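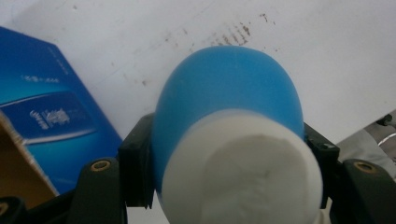 Item 7, blue and white piece, with the marked white surface behind.

Wangate Activity Room – Loose Items and Surfaces Check
Round: June, Friday, before the 9:30 group
Checked by: Wenceslao Barrera
Key: OK / Watch / Fix / Remove

1. Floor clear between door and sink
OK. Mat lies flat. One chair moved back under the bench.

2. Power board off the floor
Fix. Bracket has come away at one end. Board is up on the shelf for now. New bracket on the Telberg order.

3. Shelf height and load
OK. Top shelf is 1000 mm from the floor on the low unit and nothing heavy is stored there. The tall unit is still fixed to the wall at both points.

4. Bench edges and corners
Watch. Corner guard nearest the window is lifting. Pressed back down, but the glue is old.

5. Walkway width
OK. 900 mm at the narrowest point, measured at the end of the craft bench.

6. White surface behind the bench
Fix. Faint brown and grey smudges and speckles, worst in a band running on a slant, with lighter dots to the left. I can't say what made them. Wash with warm water and mild detergent, colour test in a corner first. If the marks stay, note it on the next round and leave the scourer alone – it took the finish off the last panel.

7. Soft and squeezable items
Watch. Blue rounded piece with a thick white end. The blue is smooth and I could see no splits in it from this side. The white end looks slightly fibrous and has a faint round patch near the middle with a bit of grey to it. Could be shading, could be wear. Look at it again under the bench lamp and give the white part a light tug where it meets the blue. If any fibre comes away it goes in the bin. Not to go in the under-threes tub until that is done.

8. Boxes and packaging
Watch. Blue printed box is on a tilt beside the item above. Stand it square or put it away. Flattened boxes go to the Bañuelos cage, not behind the door.

9. Small parts
OK. Tubs 1 to 4 gone through. Two loose beads removed from tub 3.

10. Cleaning products
Fix. Cupboard was shut but not locked at 8:40. Locked now. Key back on the office hook. Spray bottle label has worn off, so please relabel or tip it out.

11. Hot water at sink
OK. 40 degrees at the tap after one minute.

12. First aid kit
OK. Seal unbroken. Kit number 66, matches the Clomeretti list.

Carried over from last round: blind cord cleat by the second window, still not fitted.

Items 2, 6 and 10 to be signed off before the next check. Items 4, 7 and 8 can be done by whoever opens up. Initial beside the number when finished – ticks on their own don't tell me who did it.

W. Barrera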